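Robot Learning Laboratory
Handout 7: Gathering Demonstrations

Reading before the session: the Lesberg station manual, sections on homing and the stop circuit. Bring your group's task sheet.

1. What an episode is

An episode is one attempt at one task, recorded from the moment the operator starts the log to the moment the operator stops it. It holds joint positions, gripper opening, the commanded action at each step, and the image streams. The policy is trained to predict the action from the images and joint positions. Anything the operator knows that the cameras do not show is lost to the policy.

This has a practical result. If you look around the arm to find the object, your actions depend on a view the policy will never have. Drive from the camera feeds where you can. If a task cannot be done from the feeds, change the task or move a camera before you collect, then note the change in the log.

2. Start states

Spread the start states on purpose. Left alone, people put the object back in the same place each time, and the trained policy then fails a hand's width away from it. Use the printed placement list. Each group has 72 placements, and the list is shuffled. Work through it in order and do not skip the awkward ones.

Containers move as well. Shift and turn the container every 9 episodes. The arm returns to its home pose between episodes — the Stelano logger will refuse to open a new file if it has not.

3. How to move

Move at a steady speed. Long pauses are a common fault in student data: the operator stops to think, the arm holds still, and the policy learns that holding still is a valid action in that spot. If you need to think, discard the episode and begin again.

Choose one strategy per task and keep it. Two operators who approach the same object from opposite sides produce data whose average is a path through the middle of the object. Some model classes handle this better than others (see Handout 9), but at the size of data set we use here it is cheaper to agree beforehand.

Small corrections are useful. If the fingers land slightly off and you recover cleanly, keep the episode. The policy will also land slightly off and needs to have seen the way back.

4. The wrist view

The wrist camera travels with the gripper, so the fingers hold nearly the same place in every image while the rest of the view shifts. Near the moment of contact it often carries most of the useful signal. It also picks up whatever lies beyond the table.

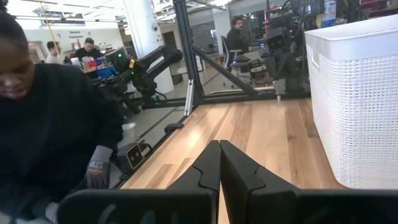

Background variation is acceptable within limits. A policy trained with one fixed background can come to depend on it, and in the June runs a group that collected everything in one sitting saw a sharp drop when the lights were changed. Split your collection over at least two sittings. Keep hands out of the workspace while the log is running; an episode with a hand in reach of the object is marked invalid.

5. Labels

Every episode gets one of three labels: success, failure, invalid. Failure means the task was tried and not completed. Invalid means the recording should not be used at all — dropped frames, a stop press, the wrong placement. Do not delete failures. The Tyagi script sorts by label and leaves failures out of the training split, but they are needed for the classifier in the second half of the course.

Label at the time of recording. Labels added later from video disagree with the operator's own too often to be worth the saving.

6. What to hand in

- the episode folder, with file names unchanged
- the placement list, with invalid episodes struck out and repeated
- one page on the strategy you chose and any change made to the setup

Upload to the Sakmont share by 29th October. The checker expects 73 files per group: 72 valid episodes and the calibration record. Failures and invalid episodes go in the subfolder marked "other" and are not counted.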